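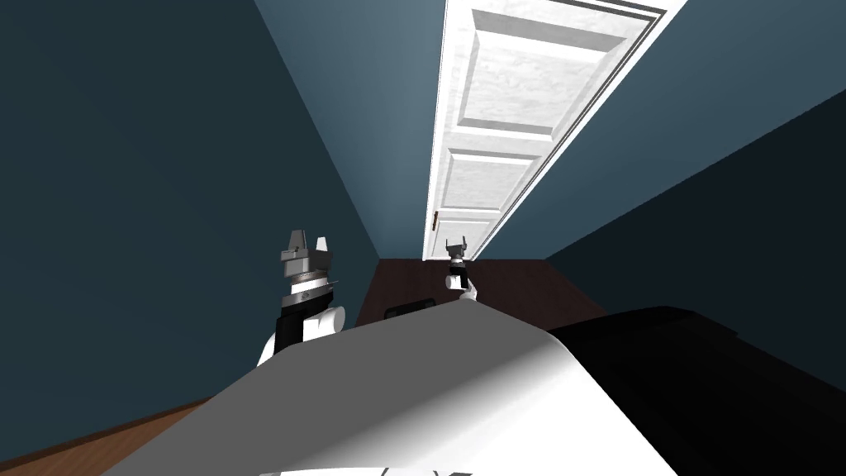 Fig. 1. White panelled door, blue walls (computer render).

Filed under: Course Notes > Housing and Interiors
7 shares | 2 comments

Week 7: do paint colours change how we feel?

The claim that blue rooms calm people is repeated in every trade leaflet. Treat it with care. The Prothero survey asked 43 tenants, all in one block, and had no comparison group. Dramer got a weaker result and still put "proven" in the title.

Questions to ask of any such study:
- Who paid for it?
- Was the lighting kept the same?
- How long did people stay in the room? At Wilari it was 90 seconds.

Read the Editz chapter before the seminar. Its summary claims more than its tables show, so start with the tables.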